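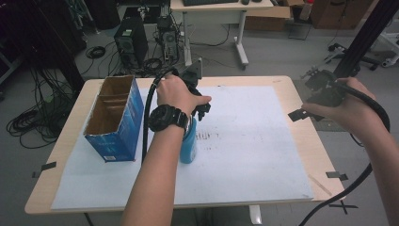 Sunday, April 9, 2023

Bottle-into-box task, hand-held collection, Ostbridge bench

Back on the bottle task after the break for the arm repair. Goal for today was to finish the second batch of hand-held demos and settle the question of whether the start pose should be fixed or free. Edin Pavlović read through the January notes before we started and thinks most of our failures then came from the start pose and had little to do with the network. I think he's partly right. Notes below.

Setup

Same table, white foam board on top, clipped at the edges. Blue cardboard box standing up at the left, light blue bottle on the board. Both grippers cabled, the cables running down toward the bottom of the view. I moved the box back to its old place from the January layout so the two sets can be compared. The board has picked up gray smudges near the middle. I left it alone. If we swap it we should swap it between batches and write it down, because the January policy was touchy about the look of the table surface and I don't want a second thing changing at once.

Left hand does the pick. Right hand stays out over the right part of the table and only comes in if the bottle needs steadying. In January we let the right hand do whatever it liked while the left was working, and the policy learned a lot of useless right-hand drift. New rule is hold it still until needed.

Collection

Total in the Sisay set is now 186 demos after throwing out the bad ones. Reasons for throwing out, in no special order:

– tracking jumped partway through the reach
– bottle tipped over and I picked it up off its side (keep these in a separate folder, do not delete, Edin wants them for the recovery work)
– cable pulled on the left gripper and the wrist turned in a way the arm can't copy

The cable one is annoying. It happens when the loop on the left gets short and catches on the way over to the box. Giving it more slack before each run helped, but then it sits closer to the box. Would like a hook or a strap on the forearm. Not done today.

Tracking jumps were mostly when I leaned in too far. Standing back a little and keeping elbows low fixed it. Put this in the operator notes.

Fixed vs. free start

Trained two policies in Sketargate overnight, same settings, same number of demos each, pulled from what we had by the end of yesterday. One used only demos that start with the left gripper above the bottle with fingers pointing down. The other used demos with the start anywhere over the left half of the board. Ran each one 30 times on the arms this morning with the bottle in the marked positions from the January sheet.

Fixed start: good when the arm begins where the demos begin, and falls off fast when it doesn't. When I nudged the start pose toward the front of the table it went down beside the bottle and closed on nothing, then carried the nothing over to the box and opened. It did this over and over. No sign of looking again.

Free start: slower to get going, a bit of wandering in the first second, but it corrects. Misses were mostly at the box end, bottle bumping the inner partition and hanging there. So the free start moves the trouble from the pick to the place, and I can live with that more easily.

I did not score these blind. Edin should rescore from the recordings before anyone puts a percentage on a slide. My sheet is in the binder behind the January one.

The partition is its own problem. My hand feels it touch and I shift over without thinking about it. None of that is in the data except as a small sideways motion right before release, and the policy copies the motion whether or not it has touched anything. Two options:

a) Take the partition out and make the task easier. Quick, but then we can't compare with January.
b) Collect a short set where I aim at the wrong side on purpose, touch, and correct, so there's more of it to learn from.

Going with b. Edin would like a force reading on the fingers, and so would I, but that's a hardware change and the Kistirora people want the grippers back in their present form.

Latency check

Did the check again after moving the computers. Tapped the gripper fingers on the board and lined up the tap in the video with the step in the finger signal. Left is fine. Right was late by more than I like, and it was not constant, it grew over a long recording. Restarted the right-side process and it went away. Came back after the lunch break. I suspect the log buffer filling up and would rather find it than restart it every hour. For now: stop and restart recording after every block, and do a tap at the start and end of each block so the drift can be measured later.

Today's Sisay files from before lunch have a tap only at the start. For most of them the right hand is holding still so it hardly matters. Flagged them in the index anyway.

Index

The step index for the free-start training set had 2,138 entries with a repeated timestamp. All from the same two sessions. Looks like the writer flushing twice on stop. Removed the repeats with Edin's script and retrained is queued for tonight. I don't expect it to change much, since the repeats are all at the end of a demo with the hand already open, but it might explain why the arm sits over the box so long after letting go.

Things to do

Short set of touch-and-correct demos, left hand only, 5 blocks
Rescore the morning runs (Edin)
Strap or hook for left cable
Find the right-side delay
Decide on a new foam board, not before the touch-and-correct set is finished
Ask Kistirora if their fingers come in a softer pad

Wrist was sore by the end. Shorter blocks tomorrow.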